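PLIRBERG, 19th December

# Punora to bring Amin tables to Plirberg homes and workrooms in April

Furniture maker Punora will begin selling its Amin table in April. The table comes in a pale wood with a matte finish and is made for people who eat, work and do small repairs at the same surface. It will be sold through the company's own shop in Plirberg and by mail order.

The Amin is a plain table with four straight legs and no drawers. It is offered in 3 sizes. The smallest top is 900 mm long and suits a corner or a single desk. The middle size is 1,400 mm. The largest is 2000 mm long and 1000 mm wide, and it seats eight with chairs at both ends.

Punora has sold painted tables until now. Customers who came into the Plirberg shop kept asking for one where the wood could be seen, and many of them wanted a light color that would not make a small kitchen feel crowded. Work on the Amin started from those requests.

The grain was the main point of discussion during design. Punora tried straight, even boards first and found the tops looked flat once they were in a room. The company then moved to boards with a long, curving figure. Tops are laid out by eye before they are glued, and boards that do not sit well together go back on the rack.

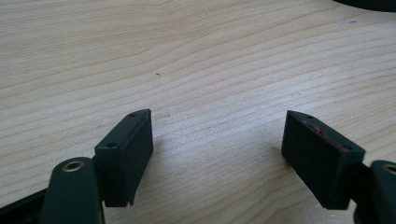
Customers should expect some difference between one table and the next. Bands of grain may be close together in one part of a top and wide apart in another, and the tone can run from pale blond to honey. Buyers who visit the shop may pick their own top from those in stock. Mail-order customers can ask for a calmer or a busier grain when they order, and the workshop will match the request as closely as stock allows.

The finish is Zanutent, a clear matte coating that Punora mixes in its own workshop. It is applied in thin coats and rubbed down by hand between them. It does not shine under a lamp, and it can be repaired in one spot without stripping the whole top. A small tin of Zanutent and a sanding pad will be packed with each table.

For daily care, Punora recommends a damp cloth and a little dish soap. Spills should be wiped up the same day. Hot pans need a trivet. Light scuffs can be rubbed out with the pad, working along the grain, and then given one thin coat from the tin. The table can be used again the next morning.

All sizes ship flat, with the legs and bolts in a separate box. One person can put the smallest table together. The largest top is heavy and should be lifted by two.

Orders open on the first business day of April. Prices will be posted in the Plirberg shop and printed in the spring catalog. Free wood samples, finished with Zanutent, can be picked up at the counter before then or requested by mail.

**About Punora**

Punora makes tables, benches and shelves at its workshop in Plirberg. The shop next door sells the full range, along with spare legs, bolts and finishing supplies.

**Press contact**

Punora Press Office, Plirberg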